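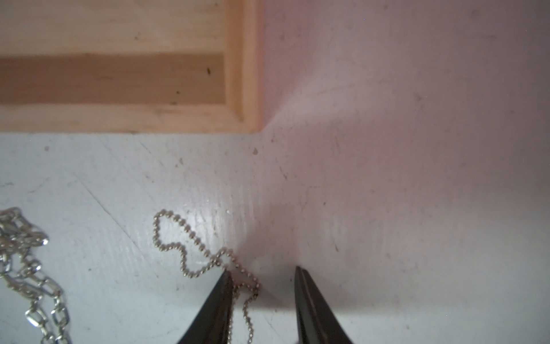
Project report, Tiburcio Sandoval, 20/09/2022

Stiketa is our policy for picking up chains, a job we chose in February because it sounded easy. We trained it on 1140 teleoperated demos, 511 of them with the ball chain, which has no preferred shape and seems proud of it. The link chain behaves better – it at least bends where you expect.

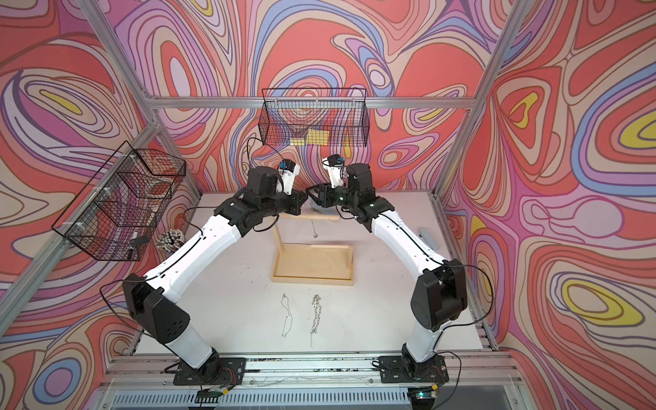
Why train on two chains?

A policy trained on one kept closing its fingers at the wrong height for the other. Mixing them fixed most of that, at the price of 6 more weeks.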